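Acceptance at Plevcombe

The visitors' notice at Risent said that the demonstration would start on the half hour and that questions would be taken while the arms were moving. I had come for Plevcombe to sign or not sign. The form was four pages long and I had filled in everything but the last.

The engineer from Killey read out the conditions. Cycle limit, 202 seconds. Two arms, one sheet, no human hand inside the cell after start. The purchase order called the task "Mäkelä handling," after the procedure it was copied from, and required 30 cycles in a row. The log on the screen stood at 129 total since February, failures included.

She pressed start. The gripper opened over the speckled counter and came down toward the green sheet, a ridged black pad on each yellow finger.
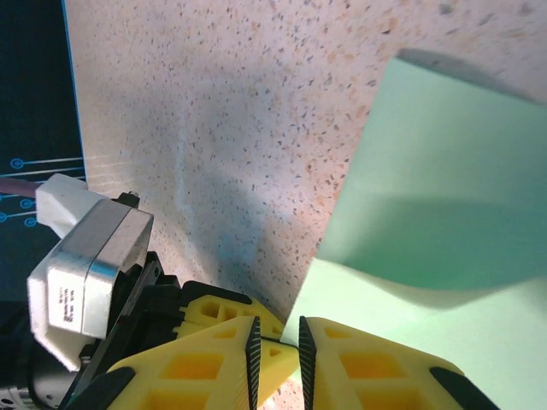 Somebody near the door asked what the arms did when they dropped one. Did they know? And if they knew, did they wait for a person, or try again and keep quiet about it?

They try again, the engineer said, and the log records it as one cycle.

I wrote that down. Our old line counted a retry as a failure, and I had personally defended that rule at two audits. I asked to see the retries as a separate column. She said there was no such column. I asked if there could be one. She looked at the form in my hand and said it would take a morning.
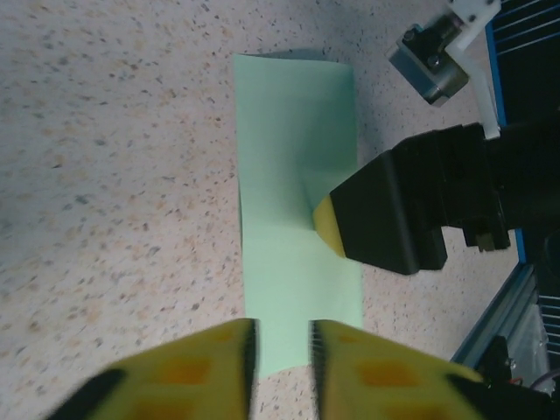 The cycle timer read 97 and the visitors had begun to drift toward the coffee. I stayed at the cell. For eleven years I had done this task at Plevcombe with my own hands, and I had never been timed at it. I had dropped plenty. I picked them up again, and they went into the count as one.

On page four there was a box for remarks. I wrote: retries to be logged separately, acceptance deferred until done. Then I crossed out "deferred" and wrote "conditional," initialed the change, and put the date next to it, 9/5/23.

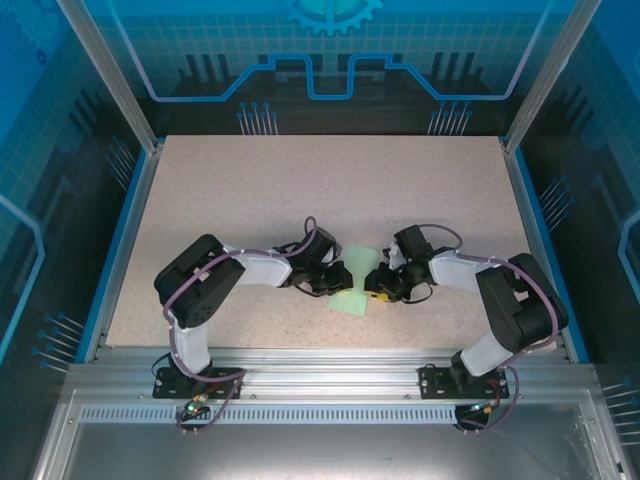
Risent demonstration cell, both arms at the green piece.

The engineer countersigned and asked if I wanted to watch another cycle. I said I would watch two.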